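1/ I moved to Osov in January and since then I have been learning how to bake rye bread with a sourdough starter. Some people asked me for my notes, so I put them in a thread. I am not a professional, please correct me where I am wrong.

2/ My starter came from a bakery in Dramach. They gave me a spoonful in a paper cup and told me to feed it with rye flour only. I tried wheat once and it became lazy for a few days.

3/ The flour is from the Maddocks mill. It is dark and a little coarse. I tried also the Pundora flour from the supermarket. It is finer and the loaf is higher, but the taste is weaker for me.

4/ The numbers for one loaf: 600 g of rye flour in total, 417 g of water, 18 g of salt, plus the starter. Yes, 417. I was adding water little by little on the scale, the dough felt right there and I wrote it down. With the Pundora flour you will need less.

5/ Rye dough is sticky and it will stay sticky. In the first weeks I kept adding flour until it felt like wheat dough, and the bread was heavy as a stone. Wet your hands, shape it fast and put it in the tin.

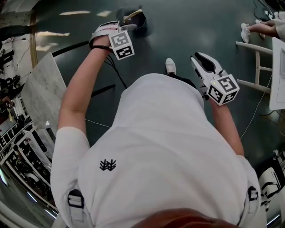

6/ Can I leave the dough in the fridge overnight?

For rye I would not do it longer than one night. Mine got very sour and the top had cracks, but it was still good with butter.

7/ Baking: hot oven for the beginning, then lower, 45 minutes altogether in my small tin. My oven is old and the left side is stronger, so I turn the tin in the middle. If your oven is normal you can skip this.

8/ Then the hard part - do not cut it. I wait until the next day. When I cut it warm, the inside sticks to the knife and it looks raw even when it is baked.

9/ Caraway: I put one spoon in the dough. My neighbors in Osov put much more, and also some on top. I am slowly getting used to it.

10/ Next I want to try old bread soaked in water and mixed into the dough. I read about it in two places and they say opposite things about the amount. If you have done it - please write me how much you use.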